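Home Fiction Essays Reviews Archive Subscribe

Reading time: 2 minutes

Print this story
E-mail this story

The Undell Gauge

The gauge at Undell stood on the left bank, 60 metres below the weir. It consisted of a stilling well, a float, a counterweight and a chart recorder made by Breleck. The recorder used a drum that turned once in 24 hours, so the chart was changed each morning at seven.

Pauline had changed it for 17 years. The procedure was set out on a card inside the door. Lift the pen. Release the drum. Remove the sheet, write the time on it, fit the new sheet, lower the pen. The card said nothing about what to do when the trace showed a rise and the river had not risen.

The first such rise was on a Wednesday in August. It began at ten past three in the morning and ended at four. The height was 2 centimetres. The lower gauge at Stolleo recorded no change. Pauline cleaned the intake pipe, checked the float tape for kinks and wrote "instrument" beside the trace.

It happened again the next night, at the same time and to the same height.

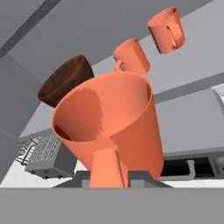
Mirjam Van der Linden, fiction contributor

She replaced the tape. She replaced the pen. The district office sent a pressure sensor, which was fixed to the wall of the well and logged to a separate box. Both instruments agreed. At ten past three the water in the well stood 2 centimetres higher than the water in the river, with an open pipe between them.

"That can't be held for fifty minutes," said the engineer, on the telephone. "It would level out in seconds."

"I know how a pipe works," Pauline said.

She brought a folding chair and a lamp and sat in the hut. At three she opened the hatch. The float hung on its tape and the counterweight was still. At ten past, the counterweight went down by the width of her finger. There was no sound. The water was black and quite flat.

Her father had dug the well, with one other man, before the hut was built over it. The other man had left the district that winter and his wages had not been collected. The sum was in the old ledger: 200, with a line under it.

At four the counterweight went up again. Pauline lifted the pen, wrote the time on the sheet and crossed out "instrument". She left the space beside it blank, closed the hatch and waited for seven o'clock, when the chart was due.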